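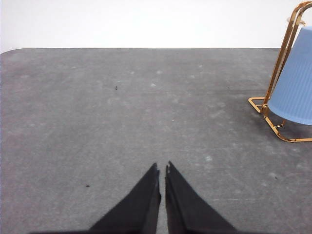

Ticket: Fingertip offset after gripper change
Site: Ercombe manipulation laboratory
Opened by: Ylva Moen
Assigned to: Dae-han Yeo
Opened: 24 January 2019
Status: Open, pending parts

Summary
The evaluation compares the Amuro parallel gripper with the Graso gripper on the same arm. Following the change from the Amuro to the Graso, the arm no longer closes on the commanded point. The error is repeatable and amounts to 7 mm along the approach direction. The wrist camera mount was transferred from one gripper to the other without modification.

Steps to reproduce
1. Power on the arm and home the gripper.
2. Load the cup rack task from the Hrynyshyn controller.
3. Move to the pre-grasp position and stop.
4. Issue a close command at reduced speed and record the reported finger width.

Expected result: the fingers close at the taught point.
Observed result: the fingers close short of it on every attempt. The reported width is correct, so the fault does not appear to lie in the finger drive.

Comment - Dae-han Yeo
Please confirm which tool definition is active. The Hrynyshyn controller keeps the previous tool definition when a gripper is changed with the arm under power. Please also send a wrist view with the gripper near closed and the rack in place.

Comment - Ylva Moen
The active definition was the one saved for the Amuro in September. I have loaded the Graso definition and restarted the controller. The error is reduced to nearly 5 mm but has not been removed. The requested view is attached.

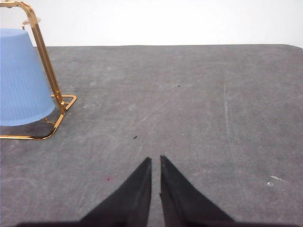
Wrist camera view, fingers slightly open, cup and rack at left.

Comment - Dae-han Yeo
Thank you. The fingertips are almost level with each other in this view, and I see no reason to suspect that one finger has been seated lower than the other. The view cannot confirm the finger length, which must be measured directly. Please remove both fingers, measure from the mounting face to the tip, and compare the result with the value in the tool definition.

Please do not correct the remaining error by teaching the points again. Doing so would make the Amuro results unusable for comparison.

Comment - Ylva Moen
Measured. Both fingers are shorter than the value in the tool definition, by the same amount. The supplied fingers appear to be the short version, while the definition was written for the long version. I ran 12 closing trials with the length corrected by hand, and the fingers closed at the taught point in all of them. The camera calibration was left as it was.

Resolution to date
The offset had two causes: an outdated tool definition and a wrong finger length. The corrected definition is stored on the controller under a separate name - the original has been kept for reference. Long fingers have been ordered so that both grippers can be compared at the same reach. Comparison runs are on hold until they have been fitted and measured.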